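Bench and Work Surface Inspection: Plunthorpe Workshop, Room 2
September
By Chepkoech Nzioka

Covers the blue perforated table and the wooden board fastened on top of it. Mark each line OK, FIX or N/A and write a comment if it isn't OK. Keep the sheet in the Mnguni binder by the door.

TABLE

Top plate clean, no oil or grit in the holes: OK. Vacuumed before the check. Please don't use the air gun on this one, it only moves the dust to the next bench.

Seam between plate sections flush: OK. Ran a steel rule across it and couldn't feel a step.

Feet level and locked: FIX. Rear foot backs off a little when the table is leaned on. Guoqing Cui has the wrench and will do it before the next check.

Load label readable: FIX. Label says 1000 lb but the last line is worn through. New one requested from Drasberg. 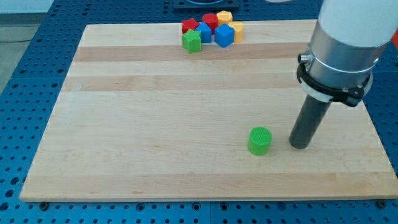
Photo: Lizelle Masilela

BOARD

Butcher-block style panel, pale maple strips with darker bands. It was last oiled in the spring.

Joints between strips closed: OK. Checked with a feeler gauge from the front edge to the back.

Front edge free of splinters: OK. One rough spot sanded during the check. Wipe along the grain afterward or the lint stays in it.

Bolts at the front corners tight: OK. Both got a slight turn. Don't go past snug, the wood will crush.

Board sits flat, no rocking: OK. Pressed on all the corners.

BLOCKS

Surface intact, no chips or bare patches: OK for the green cylinder and the red star. The red cylinder has a small nick on the bottom rim. Fine to keep using.

Edges smooth to the hand: OK.

Stored in the bin at end of day: FIX. They were still out on the board at 19:00, most of them bunched at the far edge and the green one off by itself. Same comment as last time.

FLOOR AND ACCESS

Gray floor beside the table dry and clear: OK.

Walkway on both sides open: OK. Unathi Modise moved the Hokine cartons to the back store.

Open items: rear foot, load label, block storage. Éabha Ó Conaill signs off when all are closed.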